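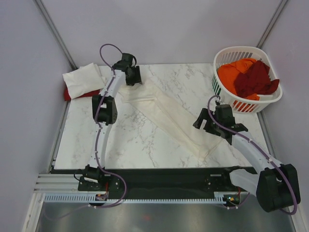 Rekach Community School: Evening Language Department

We teach languages to grown-ups, and we love doing it! The department opened with one Spanish class and a borrowed box of dictionaries. Last year 421 people studied with us, in Spanish, Irish, Amharic and Moroccan Arabic, and the box of dictionaries is still on the shelf by the door (the Irish one has lost its cover, but it gets used every week).

Nidia Ayala started that first Spanish class and still teaches the beginners. Her groups talk from the first evening, even if all they can manage is their name and what they had for lunch. Kidus Nigatu teaches Amharic, and he'll have you writing your own name in the script before you go home. Moroccan Arabic is with Hicham El Idrissi, whose students cook together at the end of each term and have to ask for every ingredient out loud. Irish is shared between Maeve Nic Aodha, who takes the reading and grammar evenings, and Róisín Rafferty, who runs conversation and the singing group that grew out of it.

Classes are small and run for 40 weeks a year, with breaks in between so people can catch up. You don't need to have been good at languages in school. Plenty of our students weren't, and some of them now come to 3 different classes!

We also keep a lending library in the Gunn Room, with 2,366 books, comics and recordings. Students can borrow as much as they can carry. We're always short of easy novels in Amharic, so if you have any at home that you've finished with, please bring them along.

New beginner groups start in October. Come and sit in on a class first if you're not sure which one you'd like. The front desk can tell you which rooms we're in.

Last updated: 19 September 2023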